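Unit 4 - Where household words come from

Welcome back, everyone, and do grab a chair near the front if you can. Last time we got as far as "table", which came into English through the Latin tabula, a board or plank, and picked up its sense of a list of figures along the way. 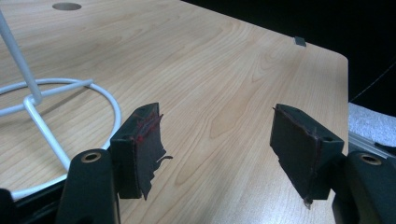 Elli Ruotsalainen wondered whether "tablet" belongs to the same family, and whether "tabloid" does too.

Yes to both, Elli - lovely question. "Tablet" is simply a little table, and "tabloid" began life as a trade name for small pressed medicines.

Now on to clothing, my favourite part of the course. "Cap" goes back to Late Latin cappa, a hooded cloak.

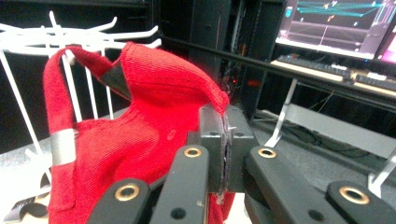

"Cape" and "chapel" are cousins of it, and "chaperone" comes by way of an Old French hood. Please read to page 213 before September.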